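**Course:** Senior Design Project, Robotics Track
**School:** Midbridge Technical College
**Report:** Final report, Team Lulten
**Submitted:** March 31, 2025

## 1. Summary

The Lulten project examined whether a two-armed humanoid robot with multi-fingered hands can be taught to load and unload a household dishwasher by learning from operator demonstrations. The work was carried out over two semesters in the kitchen area of the Waltard Laboratory. The team built a teleoperation procedure, recorded a set of demonstrations, trained a control policy on them, and tested the policy under fixed conditions. The trained policy completed 66 percent of its test trials. The requirement set in the project proposal was 60 percent.

## 2. Background and Scope

Kitchen tasks are often used in student projects in this department. Earlier teams worked with a single arm bolted to a table and were limited to moving cups and blocks between marked positions. The present team was given access to the department's humanoid platform, which allowed tasks that need both hands at once.

The proposal limited the scope to the following:

- plain plates of two sizes
- one dishwasher, lower rack only
- one holder set in the counter, used as the second placement location
- robot in a fixed position at the start of every trial

Glasses, flatware, and the upper rack were excluded. Starting the wash cycle was also excluded. Walking was removed from the scope in the first semester after the department's safety review, and the report does not cover it.

## 3. Method

### 3.1 Demonstrations

Operators controlled both arms from a station outside the work area. Each operator completed a training session before any recordings were kept. A demonstration was accepted if the plate reached its target location, no contact was made with the counter edge, and neither arm entered a protective stop. The final set contained 2,000 accepted demonstrations. Rejected recordings were stored separately and were not used for training.

The two arms were given different roles in most of the recordings. One hand held or steadied the door while the other worked at the counter. Operators found this division easier to control than moving both hands toward the same object, and the team adopted it as the standard procedure in March.
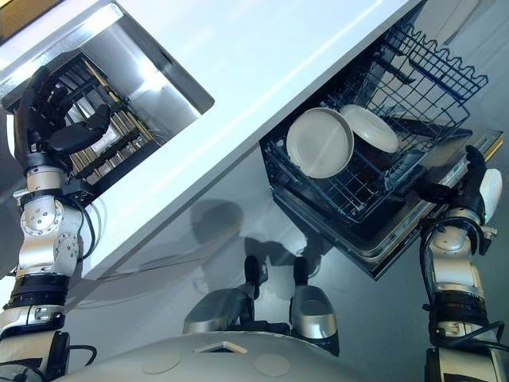 *Figure 1. Robot's view of the work area, with one hand at the dishwasher door and the other over the rack in the counter.*

Views from the head position were recorded together with joint positions and hand commands. The team chose this viewpoint for training so that the policy would receive the same view during testing. Its main drawback is that the near side of the dishwasher tub is often hidden when an arm is lowered.

### 3.2 Training

The policy was trained on the Vávra workstation, which is shared with two other courses. Training jobs were run overnight under the department's scheduling rules. Three versions were trained. Version 1 used head views only and performed poorly when a plate leaned against its neighbor. Version 2 added joint positions. Version 3 used the same inputs as Version 2 with a shorter prediction window, and it was selected for testing.

### 3.3 Testing

Each trial began with the robot in its starting posture and the plates placed according to a printed chart. A trial was counted as a success if the plate stood in the correct location without help when the arm was withdrawn. One team member remained at the emergency stop throughout every trial.

## 4. Results and Discussion

Version 3 met the requirement. Larger plates were handled more reliably than smaller ones. Most failures occurred at the moment of grasp, when the fingers closed on the rim too early and pushed the plate back between the tines. A smaller group of failures involved the hand at the door, which released before the other hand had finished its motion.

Bright reflections from the countertop and the metal compartment affected the earlier versions. The team responded by recording part of the demonstration set with the overhead lights off, and fewer errors of this kind were noted in later testing.

## 5. Recommendations

1. Add fingertip contact sensing before the next round of recordings.
2. Extend the task to bowls before attempting glasses.
3. Reserve the Vávra workstation at the start of the semester. Delays in access cost the team nearly two weeks.
4. Keep the acceptance rules in Section 3.1 unchanged so that new demonstrations can be combined with the existing set.

The demonstration set, test charts, and operator instructions have been placed in the Waltard Laboratory archive for use by future teams.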